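Search this guide
Home | Owners | Draws | Support

Kurkia Loan Portal - Owner Guide
Section 4: Submitting a draw request on a refinanced building

Have your loan number handy. It starts with 252 and appears on every letter you have been meaning to file.

1. Sign in and choose Properties, then Praltville.

2. Click New Draw. Enter the amount in whole dollars. The form rejects cents and does so without much grace.

3. Attach the contractor's invoices as one PDF, 100 pages at most.

Note: Rent rolls go under Reports. Rent rolls attached here will be admired briefly and sent back.

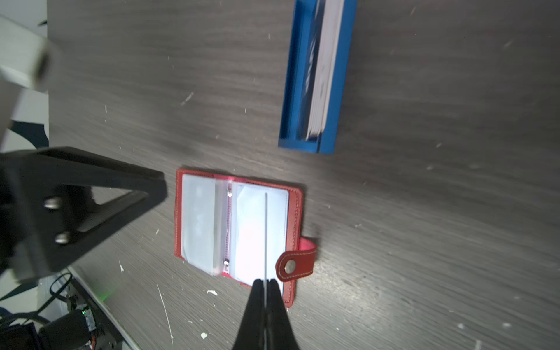

4. Pick the reserve account. Osard Tower owners will see two with nearly the same name - the one ending in 199 is for repairs.

5. Click Submit once. The page thinks for a while.

CAUTION: A second click creates a second draw, with its own $800 inspection fee. Marloes Dierckx in loan servicing can cancel it, but she will want it in writing.

6. Save the confirmation page. Rahimi inspectors ask for it at the door.

3 comments | 12 shares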